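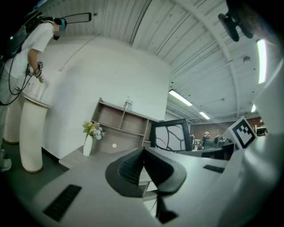 Showroom side, two white pleated columns, tan strip at the base of each.

Ticket: Column wobble, ceiling light, frame leaning on low table
Site: Hawthorne showroom
Opened by: Ashley Staniforth
Priority: Normal
Status: Open, parts pending

Reported problem

Three faults in the same display area, logged together to save a second visit.

1. The larger Isska column rocks when touched at the top rim. The smaller one behind it does not.
2. One ceiling tube drops out and restarts. Reported on Sunday, first noticed in September.
3. The Vullum picture frame on the low gray table will not stand straight. It leans, and slides if the table is knocked.

Fault 1: column

Checked the floor with a 300 mm level at four points under the larger column. Floor is within tolerance at three of them. The fourth, on the wall side, is low. Lifted the column and looked at the underside. The tan strip is glued to the bottom edge and had come away over a length of 80 mm, folding under itself. That fold was holding one side up.

Trimmed the folded section and pressed the strip back with contact adhesive. Left it under light weight for 20 minutes. Column still rocks, less than before. Fitted one thin felt pad at the low point. No movement at the rim after that with normal hand pressure.

Do not clamp the pleats when lifting. They crease and the crease stays. Lift with both hands under the bottom edge and keep the column upright. The top rim is not a handle.

The smaller column was left alone.

Fault 2: ceiling light

Swapped the suspect tube with a known good one from stores. The fault stayed with the fitting. Contacts at one end are discolored. Cleaned them and reseated the tube, and it ran without dropping out until I left the site. I do not consider this fixed. The fitting needs a new end holder, and the stores list has none in stock.

Access note: the ceiling is corrugated panel, so a ladder cannot be leaned on it. Use the platform steps. Move the columns clear first and put them back on the tape marks.

Fault 3: frame on low table

The frame stands on its own bottom edge with a fold-out leg behind. The leg hinge is loose and opens past its stop, so the frame tips back. Tightened the hinge screw a quarter turn. It loosened again after the leg was folded and opened a few times. The screw hole is worn.

Temporary measure: two small clear bumpers under the bottom edge to stop the slide. The lean is reduced but still visible from the front. The artwork inside, thin black branch lines on white, is not damaged and does not need to come out for the repair.

The table itself is level in both directions. The wood-grain top is smooth and gives the frame very little grip, which accounts for the sliding but has nothing to do with the lean.

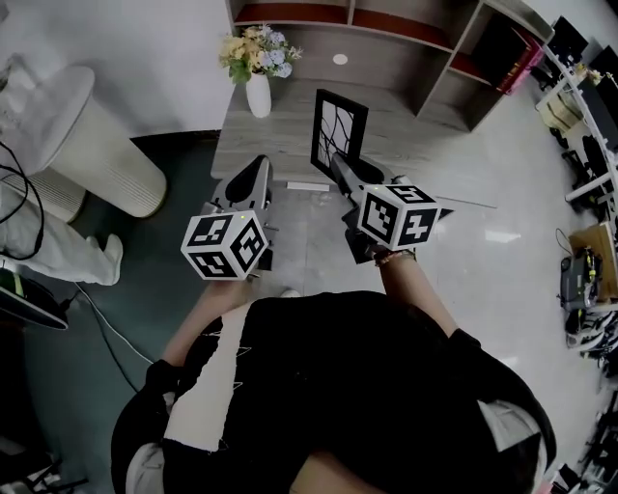 Follow-up actions

Order one end holder for the ceiling fitting, line 169 on the stores list.
Order a replacement back leg for the Vullum frame. If the leg is not sold separately, replace the frame and transfer the artwork.
Recheck the felt pad under the larger Isska column at the next visit. Felt compresses.
Keep the vase of artificial flowers at the far end of the tabletop, behind the frame. If the frame tips back again it should not be able to reach it.
Tell the Natus cleaning crew to dust the pleats with a dry brush only. Spray softens the glue on the base strip.

Comment, A. Staniforth, 4:15 p.m.

Columns are back on their marks and good to use. Please leave this ticket open until the end holder is in. The frame can be split off to its own ticket if the leg takes longer than the light.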